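Home & Paperwork > Household Tips, Insurance

Getting your home inventory done without losing a weekend

By Kirstin Dalgleish
September

Last winter the hose behind our washing machine let go while I was at work, and by the time I got home the laundry room, the hall closet and a good stretch of the downstairs carpet were soaked. We had renters insurance then (we were still in the duplex in Fenuvville) and I remember feeling pretty smug on the phone. Then the adjuster asked me for a list of what was in the closet.

What was in the closet! I could picture the door. I could picture the vacuum. After that I had coats, some, and a box of something. I ended up writing that list at the kitchen table over four evenings, with my husband calling out things like "didn't we have a tent?" from the other room. We did have a tent. I found the receipt for it in April, long after the claim was closed.

The check came to $1,167 after the deductible, and I'm sure we left money behind. So I've become a person who keeps a home inventory, and since a bunch of you wrote in after I mentioned it in the leaky faucet post, I'm putting down how I do it.

Read your own policy first

I know. But give it one cup of coffee. You're looking for the declarations page, usually the first or second sheet, the one with all the dollar amounts on it. Write these down on an index card and tape it inside a cabinet door:

- your policy number and the claims phone number
- your personal property limit
- your deductible (ours was $700, which I had remembered as a good deal less)
- whether it says "replacement cost" or "actual cash value"

That last one matters more than I ever understood. Replacement cost means they go by what it takes to buy a similar new one. Actual cash value means they knock off for age, so your nine-year-old couch gets paid like a nine-year-old couch. If you can't tell which one you have, call and ask. I asked Sugeng Liem, my agent at Stonberg, and he read me the paragraph over the phone and then told me what it meant in regular words - that call took less time than finding the policy had.

While you're at it, look for the special limits. Jewelry, cash, bikes, tools and musical instruments often have their own smaller cap inside the big one. My mother-in-law's ring was worth more than the entire jewelry cap on our policy, and we'd been paying premiums for years thinking it was covered. It's on its own rider now.

Start with the worst closet

Everybody starts in the living room because that's where the TV is. Don't! You'd remember the TV. Start with whatever space you'd have the most trouble describing from memory. For me that's the hall closet and the shelves over the water heater. For my neighbor Farah Gunawan it was the kitchen, because she bakes for half the street and has cake pans going back to the flood before last.

Open the door and film it with your phone before you touch anything. Talk while you film. Say what it is, where you got it and what you paid if you remember, and open the boxes as you go. It feels ridiculous for the first minute and then you get into it. My early videos were far too fast, by the way. Go slow enough that you could pause and read a label.

Then do stills of anything that would hurt to replace, plus a close one of the model and serial number. Fridges usually have the sticker inside on the side wall (our Gromel has it behind the crisper drawer, thanks a lot). Washers have it inside the door rim or on the back, and for the back I hold the phone out at arm's length and hope.

One thing I do differently from most of the checklists: I don't write down anything that cost me less than $100 by itself. I group those. "Bath towels, mixed, good condition." "Paperback books, three shelves." You can lose a whole Saturday itemizing spatulas, and then you quit before you get to the bedroom. Grouped things still add up, so don't leave them out, just let the video do the talking.

Write it somewhere dull

I've tried two apps. One got shut down and the other wanted a subscription. Now it's a plain spreadsheet with six columns: room, item, brand and model, serial number, when I bought it, what I paid. If I don't know the price I leave it blank and move on. A blank is fine. A guess that's way off is not so fine, so if you do guess, mark it as a guess.

If you hate spreadsheets, a spiral notebook works, as long as you take a picture of every page when you're done. Melati Ismail, who I used to share an office with, does hers on recipe cards in a recipe box, one card per big item with the receipt stapled to the back. It's a lovely system. She has scans of the cards too, I checked.

About receipts. The thermal ones from the store fade to nothing, particularly in a hot car or a sunny drawer. Take a picture of them the same day. For anything bought online, I search my email for "order confirmation" once in a while and drag the big ones into a folder. If you pay by card, old statements can back you up too, though they'll only show the store and the total.

Where to keep it

Not in the house. Or not only in the house! I put the spreadsheet and videos in my cloud storage, and I emailed a copy of the spreadsheet to my sister with the subject line BORING KEEP THIS. A thumb drive at work is fine too. The notebook in the desk drawer does you no good if the desk is under a ceiling.

Make sure a second person can get in. After our washer business I realized that every password was in my head, and if I'd been the one in the hospital, my husband would've been starting from zero.

Do the soft stuff too

Furniture is where I see people shortchange themselves. They'll put "couch" and leave it there. Put down the material, how many seats, the store, and flip it over for the tag, which is usually stapled under the frame or tucked beneath a cushion. A leather couch and a fabric couch of the same size are very different checks. Same with mattresses (the law tag has the maker on it) and rugs, where you want the size and whatever the label says on the back.

Don't clean up for the pictures, either. My first try I spent an hour fluffing pillows and ran out of steam before I'd photographed a thing. An adjuster couldn't care less about your crumbs, they want to see that you owned it and what kind of shape it was in.
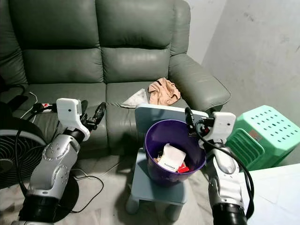
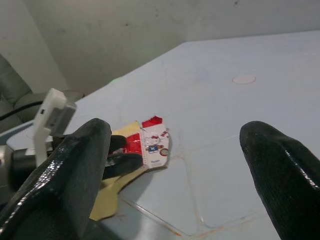 And when you've gone through a room, write the date at the top of that tab or page. Then you know how stale it is the next time you look, and you can do one room at a time whenever you've got half an hour.

If you have to use it

I hope you never do. But a few things I'd tell myself from last year:

Turn off whatever is causing the trouble, then take pictures before you start mopping. I mopped first. Of course I mopped first, there was water running toward the bedroom, and if yours is doing that, go ahead and stop it. Just grab ten seconds of video on your way to the bucket.

Hang on to the ruined things until the adjuster says you can toss them. Drag them to the garage or under a tarp. If something smells too awful to keep, photograph it well, get the serial number, and ask whether you can cut a sample from it. I kept a square of carpet in a freezer bag for weeks.

Save receipts for anything you buy to keep the damage from getting worse. Fans, tarps, the shop vac rental. Ours were reimbursed, and I'd never have known to ask if Teguh Nugroho next door hadn't been through a burst pipe himself.

Keep a phone log. Who you talked to, what day, what they said they'd do. I used the back of an envelope until I lost the envelope, so use the same notebook as everything else. And ask for the claim number on the very first call, then write it on your hand if you have to.

If the first offer looks low, ask them to send you the line-by-line. Mine had the vacuum listed as a broom. It was fixed with one email, and nobody was rude about it on either side.

Keeping it current

I update mine when the clocks change, same as the smoke detector batteries. Most times it takes me twenty minutes: cross off what we gave away, add what we bought, refilm one closet. If you've had a big purchase or redone a room, do that one right away and give your agent a call, because your limit may need to go up.

Same goes for a new roommate. Their things aren't covered on your renters policy unless they're named on it, and a lot of people find that out the hard way. A kid at college is sometimes covered under the parents' policy and sometimes only in part, so that's another thing to ask about before move-in day.

I've still got the garage to do, and I've been putting it off since spring. There are paint cans in there I can't even date. I'm giving it Friday evening with the radio on, and if I find the other half of the tent poles I'll let you know.

Filed under: Insurance at home, Paper clutter, Renters

You might also like
- That drip under the bathroom sink (and when to call somebody)
- Washer hoses: how to check yours in five minutes
- What I keep in the fireproof box
- Reading an appliance warranty before you buy
- Moving day folder: the papers that ride in the car with you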